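From: Rafail Nikolaidis
To: Urkeo owners list
Date: 17/07/2023
Subject: Re: Gearbox whine after the clutch job

Frans Bakker wrote:

> Had the clutch done in May and the car has whined in third and fourth
> ever since. It goes away if I press the pedal, and it is worse when the
> engine is warm. The garage topped up the gearbox oil and says they all
> do that. Mine is the 1.6 estate. Before I pay for a strip-down, has
> anyone had the same? Also, is the Jamness kit any good or should I have
> insisted on the original release bearing? The garage fitted Jamness
> without asking me.

Frans,

I had much the same on my saloon two winters ago, so I'll tell you what I did and what it cost. Yours may be something else.

First, check which oil they topped it up with. The five-speed box on the 1.6 wants the thinner grade, and many garages keep only the thicker one on the shelf. If they drained it for the clutch and put the wrong one in, you will get a stiff change into second from cold and some extra noise once it warms up. The filler plug is on the front face of the box, behind the splash guard. Fill it until it just dribbles out with the car level. Mine was well under after the garage had supposedly topped it up, because they had done it with only the front end on stands.

Second, the pedal. If the noise stops when you press the clutch in neutral with the car standing still, suspect the input shaft bearing. If it starts when you press the pedal, it is the release bearing. You say it goes away, but you don't say whether that is standing or moving. Please try it both ways and report back.

On the kit, I have had Jamness in mine for 23 thousand miles with no trouble. The release bearing looked the same as the one that came out, down to the clip. I would not pay to have it changed on suspicion. 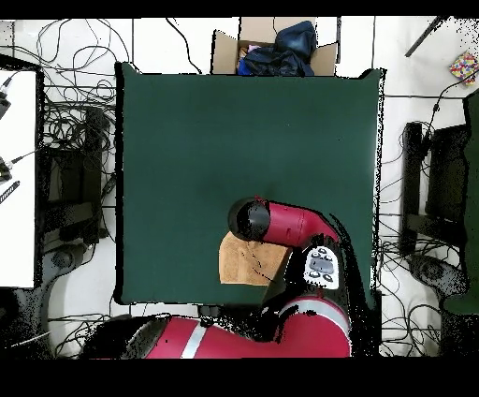 Red and black arm over the green table

As for price, Lolov quoted me 466 pounds to take the box out, fit both shaft bearings and put it back with new oil and driveshaft seals. Sampaio wanted 346 for the same work but without the seals, and I'd have had to bring my own oil. I went to Lolov. It took them two days longer than they said, and I had to go back for an undertray bolt, but the box has been quiet ever since. Those were the prices then and I expect both have gone up.

If you do have it out, ask them to look at the rear engine mount while they are there. It is much easier to reach with the box off and the part is cheap. Mine was split almost through and I hadn't noticed anything except a knock when reversing out of the drive.

One more thing to try before spending money. There is a rubber grommet where the gear cables pass through the bulkhead, and it often gets pushed out when the box is lowered. With that missing you hear everything. Lift the carpet by the centre console, passenger side, and feel for it. You can push it back in by hand, though I needed a bit of washing-up liquid on mine. It made a bigger difference at motorway speed than I would have guessed.

I have the workshop manual pages for the gearbox, 6 of them, scanned a bit crookedly but readable. The list strips attachments, so write to me off-list if you want them. The torque figures for the bellhousing bolts are on the second page, and the mount bolts are on the last.

Which gears are noisy on the overrun? You only mention third and fourth, but it would help to know if fifth is quiet when you lift off.

Rafail
1.6 saloon, five-speed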